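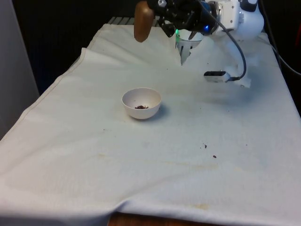
Liam Ó Dubhghaill wrote on 24th October:

> Does anyone have a copy of the Jodow pamphlet with the long canal poem in it?
> I had mine from the table at the Moriarty reading and lent it out years ago.
> I'm fairly sure the printed version drops the last section he read that night,
> the part with the lock-keeper's names. I would like to check before I write
> anything down. Was there a second printing?

Liam,

Yes, there were two printings. The first was 500 copies, stapled, grey cover, and it stops at the line about the towpath. The second has the lock-keepers put back in and a slightly different title page, with the Stovmont address on it instead of the old Grisisier one. I have the second. Mine is number 454, in pencil, inside the back cover.

You are right that he read the whole thing at Moriarty's. I was sitting on the stairs and it went on for most of the first half. He had the last section on separate sheets and stopped to put them in order — I remember someone at the bar asking if it was finished. I don't think there is a recording. The man with the tape machine left at the interval.

The two versions differ in more than the ending. In stanza 3 the first printing has "barge" where the second has "boat", and the dedication is gone. I prefer the first reading but I gather he didn't.

I can scan the last section and send it to you off list. I would sooner not post it here, as the family still look after the rights and have always been decent about requests.

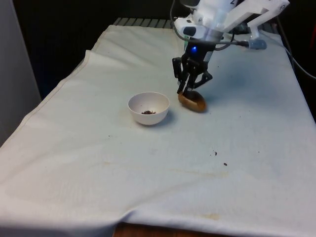

READINGS AND EVENTS

Grisisier are doing another evening of short readings upstairs, same room as July. The slots are ten minutes each and they do keep to it now. The room holds 90 and it was full last time, so write to them first if you are coming any distance.

I have said I will read two of the shorter canal pieces. If anyone wants to take one of the others, let me know which, so that we don't both turn up with the same poem. Books can be left on the table by the door for sale, but bring your own change.

Liam, if you are over for it I will bring the pamphlet and you can look at it there.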